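Likow Bimanual Teleoperation Set: Containers and Soft Goods

Version note: this card was last revised on 15th May. It replaces the short README that accompanied the August release.

Summary

The Likow set is a collection of demonstrations recorded by human operators who controlled two robot arms remotely at a shared tabletop workspace. It was prepared by the manipulation group at the Kuson Institute for use in imitation learning and in the study of operator behavior. The set contains 1,000 episodes across 14 task families, each with a written instruction, synchronized joint data and video from the wrist and workspace cameras.

Maintainer: Angus Leckie
Annotation and quality review: Ildikó Dudás

Task families

The families are grouped according to the demand they place on the operator. Two groups account for most of the recorded time and are described in this section.

1. Soft goods. The operator grasps a bag, pouch or cloth by a named part and brings it to a stated position. Bag instructions refer to the rim, the lining, the seam or the closure. Grasps on a seam are labeled separately from grasps on a single layer of fabric, as the two call for different finger openings during replay.

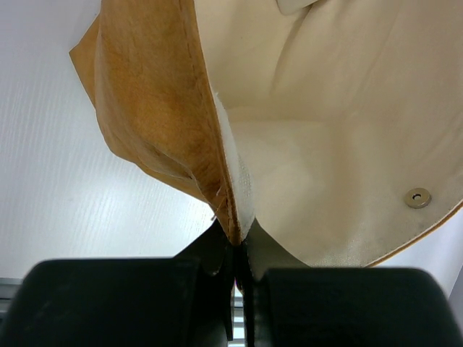 2. Small rigid items. The operator takes hold of an item by a handle, stem, neck or knob and moves it to a target. Items in this group were chosen for a range of grasp widths and surface finishes. A knob with a round head is more difficult to hold than a flat part of the same size, and operators were asked to close the fingers slowly and to confirm the grasp in the wrist view before moving on. Other objects were left in the workspace during these episodes, and the instruction names only the item to be handled.

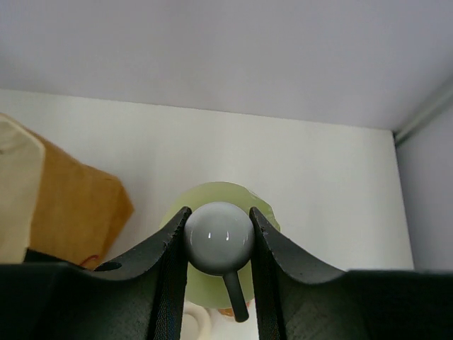

Can the wrist video be used without the workspace video?
Wrist video may be used alone for grasp detection and for the labeling of contact events. For policies that control both arms, the maintainers recommend loading the workspace view as well.

Collection procedure

Episodes were recorded in sessions of 36 attempts. Before each session, the operator completed the calibration routine and read the instruction aloud to the session lead. Operators controlled both arms throughout, including in tasks where only one arm was needed. The unused arm was to be held still, and drift above the tolerance given in the settings file is flagged in the metadata.

Operators were permitted to regrasp. A regrasp is recorded as part of the episode and receives its own time marker. Episodes were stopped by the session lead after 30 seconds without progress and stored with the outcome "incomplete." Incomplete episodes remain in the release — users who want only finished demonstrations should filter on the outcome field.

For bags, operators received the following additional guidance:

a. Approach the opening from below where the arm's reach allows it.

b. Take the folded edge between the fingertips and keep the lining in view. A fastener on the lining, such as a snap, is a useful reference point for judging how far the bag has turned in the grasp.
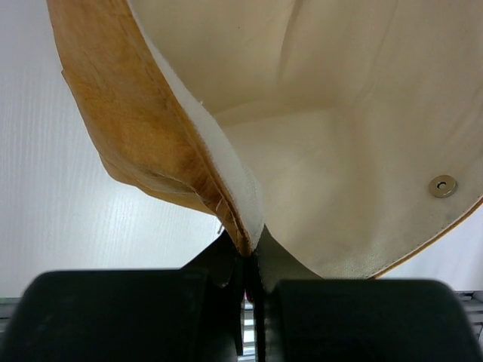 c. Do not pull against loose threads. Where a thread is caught in the fingers, open the gripper and begin the grasp again.

Two-arm episodes

Two-arm tasks were recorded with both arms mounted on a common rail at the near edge of the table. Many of these tasks bring the grippers close together over one container, and they have the highest rate of operator pauses in the set. Pauses are retained at full length. Earlier internal versions trimmed them automatically, and reviewers found that the trimming removed small corrective movements that the Acharya baseline depends on.
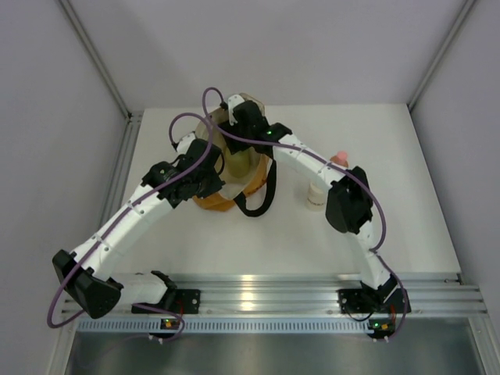
Figure 4. Both arms at the amber container, workspace camera.

Labels

Each episode carries the following fields:

instruction: one sentence in English
outcome: complete, incomplete or withdrawn
arm: left, right or both
contact: time markers for each closing and opening of a gripper
regrasp: number of regrasps, entered by the reviewer
notes: free text, often blank

Contact markers were produced automatically from gripper position and corrected by hand. Outcome labels were assigned by the session lead and checked by a second reviewer. Where the two disagreed, the label given by Ildikó Dudás is the one in the release.

Known limitations

Lighting was not varied by design. Translucent containers produce unreliable depth estimates, and the depth channel should be masked for those episodes. Objects very close to the wrist camera are often out of focus, including the fingers themselves. The set records the habits of a small number of operators, and most of them are right-handed.

Models trained on this set have not been evaluated for use near people and should not be deployed in that manner on the strength of these data.

Access and terms

The set is available to research groups on request through the Nistton data portal. Redistribution of the raw video requires written permission from the maintainer. Derived labels may be shared freely, provided that the version of this card is cited.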